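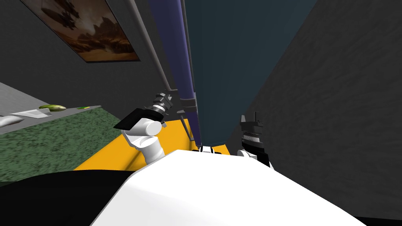
The oven at Cârstea is standing again, and I am very glad to be able to open this second report to the Gonari Fund with that news after such a slow spring. The old dome came down in June, a good deal further than we had planned, and the mason rebuilt it from the springing course up with as much of the original brick as would take mortar. What is left is the outer coat. Our limewash will be rough, of course – it is lime and river sand, put on by hand – but the shadow should fall on it in a soft way in the morning.

The bakehouse roof is finished and the gutter now empties into the lane instead of down the back wall. We did lose almost 20 days to rain, and during that time the crew from Teniser moved indoors and relaid the floor, a job I had down for next year. The door is still the old one. I would like to keep it if the bottom rail can be pieced in, and the joiner has promised me an answer soon.

On the money side, we have spent 1,873 of the building grant since my last letter, mostly on lime, brick and the chimney flashing. I have moved 200 from the tools line to cover hauling, as you kindly agreed on the phone. The receipts are in the blue folder I mailed you, apart from the one for sand, which I am still chasing.

The recipe evenings have been a pleasure. Families from Prunitell came over with their mothers' bread books, some of them hardly legible, and we stayed much later than the hall allows. I have been typing up the rye recipes first, as those are the ones the old oven was known for.

In November we hope to light the first small drying fires and build them up slowly before anyone bakes. The limewash will have to wait for settled weather, so please don't look for it in the next report. You would be very welcome to visit before then, and I can meet you at the bus.

Milovan Atanasov
27/10/2018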